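Skatance Tabletop Shapes -- data card

Version date: 2024-02-12
Maintained by: Stadside

Summary

Skatance is a small set of tabletop layouts built from colored blocks and a region drawn in marker on a whiteboard. Each layout is labeled for whether a given block is inside the region, outside it, or touching the line. The set has 101 layouts in 3 groups, one per region shape.

Surface and region

The whiteboard lies flat on the table. Regions are drawn freehand and are not corrected afterward. Gaps in the ink count as part of the outline; annotators close them by eye. Eraser residue is left on the board.

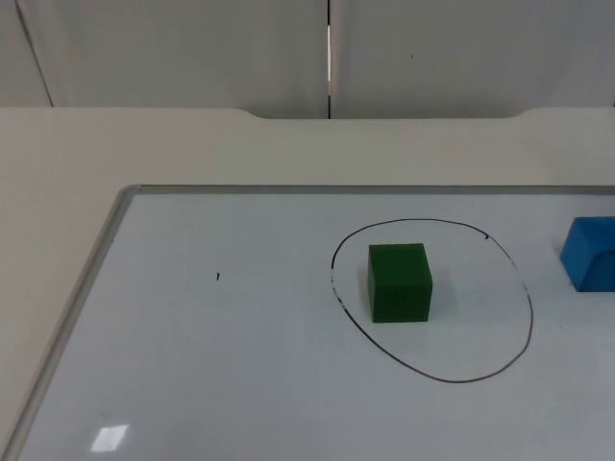 Circle group. Green cube labeled "inside"; marker line patchy on the left.

Labels

inside -- block clear of the line, within the region
outside -- block clear of the line, beyond the region
touching -- any contact with the ink

Shadows are ignored. A block that is only partly visible is labeled by color, and its shape field is set to "unknown".

Checks

Each layout was labeled in 2 passes, the second at Flisside. Disagreements are kept in the notes column.

Known issues

20 layouts have no entry in the shape field. To be filled in March.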